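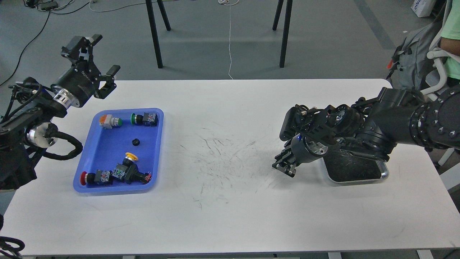
Search this site
Type and hit enter

Diltari goes to the polls, and so do I

April 18, 2025

The municipal election in Diltari has been set for August, and since I moved my registration here two years ago it will be the first one I can vote in. I have been reading the programmes in the evenings. There are four lists this time. Last time there were three, and the new one, Hinds, is a split from the governing group, so a good deal of the campaign so far has been people who used to share an office explaining why they no longer do.

The split was over Evley. For anyone reading from elsewhere, Evley is the district on the far side of the river, which was its own municipality until the merger. It kept its own school board and its own planning office as part of the deal, and the deal runs out at the end of this council's term. The mayor, Preben Ladefoged, wants both folded into the main administration. Kjell Engebretsen, who was his deputy, wants the arrangement renewed for another 15 years. When the council group voted on it in the winter Engebretsen lost, resigned the next morning and took two other councillors with him. That is Hinds.

I went to the first open meeting, which was held in the Evley school hall. It was full, with people standing along the wall bars. Engebretsen spoke first and for too long. He is good on detail and he knows the merger agreement by heart, including the clause numbers, which he gave us. His main point was that Evley agreed to merge on certain terms and that the terms were the reason the local vote passed at all. I think he is right about that. I have talked to enough of my neighbours on that side to believe the merger would have failed without them.

Ladefoged did not attend and sent Gøran Dahlgren, who chairs the finance group. Dahlgren was booed a little when he got up, and he handled it well. He said the second planning office costs money every year and that applications take longer in Evley than they do on our side, and he asked whether anyone in the hall had been waiting on a permit. A lot of hands went up. He then said the savings would go to the schools. A woman near the front asked him which schools and he didn't have an answer ready, and that was the end of his good spell.

The other two lists are the farmers and the independents. The farmers' list is led by Eilif Brekke, as it has been for as long as anyone can remember, and its programme is mostly drainage and the state of the back roads. It will get its usual seats. In a split council those seats may decide who becomes mayor, and Brekke has been careful to say nothing at all about Evley. I asked him about it outside the co-op and he talked to me about culverts.

The independents are harder to place. Kjell Nygård, who heads the list, wants a local referendum on the Evley question, held on the same day as the election. I was in favour when I first read it. I am less sure now. The proposal says everyone in the municipality would vote, and there are many more of us on this side of the river than on theirs. If the point is to find out what Evley wants, then counting our votes with theirs doesn't tell you. Nygård was asked about this in the local paper and said the result could be published by district. That would help, but a result published by district is still decided on the total.

There is also the matter of Triltusport, the sports centre, which every list promises to repair and no list has costed. The roof over the smaller hall has been under a tarpaulin all winter. Dahlgren said at the meeting that it would be in the next budget. It was going to be in this one too.

As things stand I am between Hinds and the independents. I don't live in Evley and I could easily vote as if it didn't concern me, but if the council can let this agreement lapse then I would like to know what its other agreements are worth. Against that, Hinds has very little to say on anything else. The section on care for the elderly is one paragraph, and the section on buses repeats last time's programme almost word for word.

The next meeting is on our side, in the library, and Ladefoged is supposed to be there himself. I'll go and write it up. If anyone has a copy of the original merger agreement with the annexes, please send it to me, as the one on the municipal site stops after the main text.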